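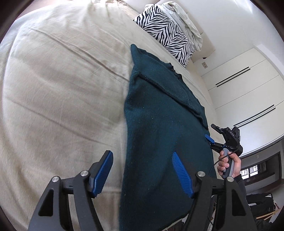 *Dark teal knit on a beige sheet*

## Call for field testers: Ponora battery charger

Stivden makes chargers, battery cases and straps for photographers. In January we will start the second field test of the Ponora, our charger for camera batteries, and we are looking for 52 persons who want to use it in their normal work or hobby.

You don't have to be a professional. In the first test we had wedding photographers, bird watchers and one school teacher who films the theater club. What we need is people who charge batteries often and who can write down what they see.

### What you will receive

- one Ponora charger with 2 bays and a USB-C cable
- two batteries of 2,060 mAh, in the type that fits your camera
- a paper notebook for the charging log (there is also a file, if you prefer to type)

The charger and the batteries stay with you after the test. We don't pay a fee, but we pay the postage in both directions if a unit has a fault and must come back to Hamel.

### What we ask from you

The test takes eight weeks. Please use the Ponora as your main charger during this time, and note for each charge the start, the end and the percentage shown on the small display. Every second week you fill in a form, which takes fifteen minutes. At the end there is one phone call with Danilo Manalastas from our test group.

We are especially interested in three points from the first test, where we received 41 reports. The display was hard to read in sunlight. The left bay was sometimes slower than the right one when both were full. And the lid of the travel case opened too easily in a bag.

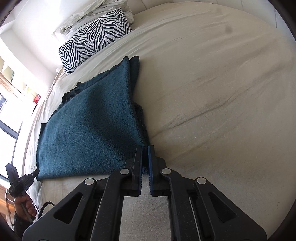
Odette Texier wrote to us that eight weeks is the correct length, but that the form should have more space for free remarks, as she had to put her notes about cold mornings under "Other." We have made this field larger.

### Who can apply

- You are 18 or older.
- You own a camera with a removable battery. The list of supported types is on the application form.
- You charge at least three times in a week.
- You can write your reports in English or French. Small mistakes are no problem for us.

Persons who work for another maker of chargers or batteries cannot take part. If you were in the first test, you may apply again, but new testers go first.

### How to apply

Fill in the form on the Sodevley page, under "Open tests." Tell us your camera model, what you photograph or film, and in which country you live. Please don't send sample pictures.

Questions about the test go to Marisa Russo, and questions about shipping go to Gaspard Guillot. Both can be reached through the same page. We answer every application, also when the answer is no.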